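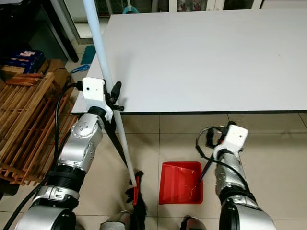
2019-05-28. Sweeping again, Rizwan on the stop button. Question is still whether it can do a floor without one of us finishing the job. Not yet I'd say. Left arm has the broom, right has the red dustpan flat on the tile, lip toward the bristles, which is the pose we wanted back in February. One scrap in the pan. Got 5 of 8 runs scored so far, rest after lunch. Obaidul wants a stiffer broom, ask Mernell abuot price. Table legs still a problem.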